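January, late. Moved the Kotian arm by remote all afternoon, toy waffle to plate. Lag on the Braltance link was about 2 ticks, so I slowed my hand and the paths came out smoother. Stopped at 3 bad grasps, all from closing too early. 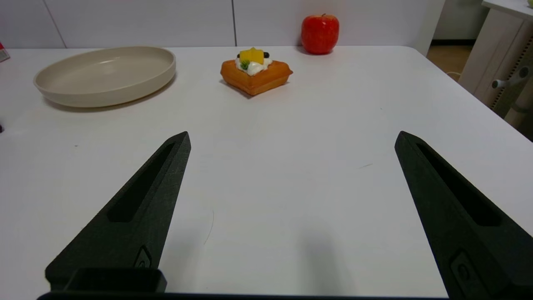
Wrist view, fingers open, waffle ahead, plate to the left.

Kept the apple in the set as a distractor. Tomorrow: same task by hand guiding, then compare. Gellard wants 2000 runs by spring.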